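Chapter 8
Comparing Hands on the Same Task

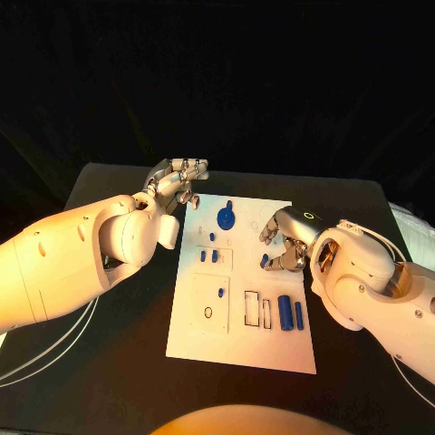
Figure 8.1 Two jointed hands over a board with small blue pegs and printed outlines.

When Zewditu Dinsa joined the test laboratory at Plesby, she received a simple question from her manager: which hand should we buy? She had data sheets from two suppliers. Both sheets gave grip force and weight, but neither of them said how well the hand can pick up a small peg and put it in its place.

In this chapter we learn how to answer such a question by experiment. The main rule is easy to say and hard to follow – change the hand, and keep everything else the same. The board, the arm, the controller and the light must stay as they were. In Section 8.2 we will see a test of 23 trials in which the lamp was moved after lunch, and what this did to the results.

We start with pegs. A peg is cheap, it has a clear start and end position, and a failed insertion is easy to record. Later we come to soft objects, where even the word "success" needs a careful definition.

Before you read further, write down what you would measure first – time, force or number of drops.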